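Why do big metal bins have sloping sides?

Think about a cardboard box full of wooden blocks. The ones in the middle are easy to grab. The ones that slide into the corners are harder, and sometimes you have to tip the whole box to get them out.

Factories have the same problem, only with heavier things. A lot of parts in a factory don't arrive in neat rows. They get tipped into a bin all at once and land however they land. Some lie flat and some lean on each other. The people who build bins have to think about where all those parts will end up when the bin is nearly empty.

One answer is to change the shape of the bin. If the walls lean outward, the bin is wide at the top and narrow at the bottom, a bit like a kitchen funnel with a flat floor instead of a hole. A part that lands on the wall tends to slide down towards the middle. There it is easier to reach. 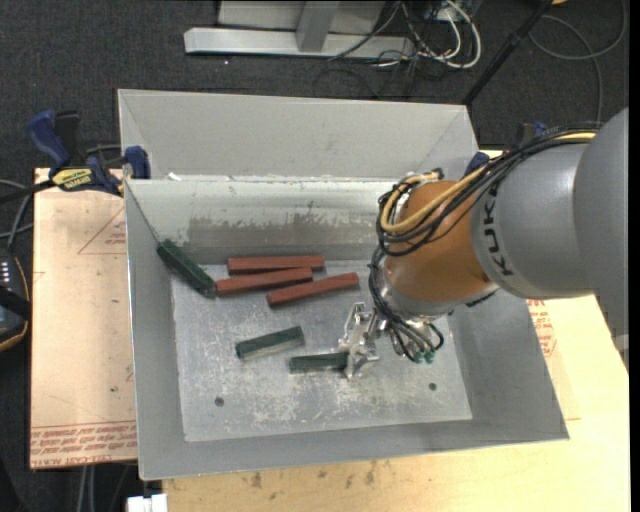
Materials and Making: Metal Bins

The walls of this grey bin slope in towards a flat metal floor. Six long blocks are in it, three dark green and three brick red. The metal fingers are at the right end of one of the green ones.

Why metal?

Plastic bins are light and cheap, and they are fine for things like socks or bread rolls. Metal bins cost more and weigh more, but they don't crack easily when something hard is dropped into them. A medium-sized steel bin made by a company called Lorneck weighs as much as a large dog when it is empty, and it can hold 200 kilograms of parts. Their biggest one holds 900 kilograms, so it has to be moved with a forklift.

Why does the coating wear off?

Many metal bins are covered with paint or a powder coating that is baked on in an oven. The coating helps keep air and water away from the metal. If water and air get to bare steel for long enough, it goes rusty.

When hard things rub on a coating again and again, tiny bits of it come away. This is called abrasion. The same thing happens to the paint on a playground slide. On the inner back wall of our bin there is a darker patch with ragged edges, low down, where the coating looks rubbed away. Higher up, the wall is paler.

Try it yourself

You will need 2 pieces of stiff cardboard, sticky tape, a shoebox and 5 small blocks.

Drop the blocks into the empty shoebox from just above the rim. Look at where they stop.

Now tape a piece of cardboard along each long side, so that it slopes from the rim down towards the middle of the floor. Leave a flat strip between the two pieces. Drop the blocks in again.

Try making the slopes steeper, then less steep. On a gentle slope, a block may stay where it lands. That is friction, the force that makes it hard for two surfaces to slide past each other. If you cover the cardboard with baking paper, you can test whether a smoother slope changes the result.

Words to know

Abrasion: wearing away by rubbing.
Coating: a thin layer that covers something.
Friction: a force that slows or stops sliding.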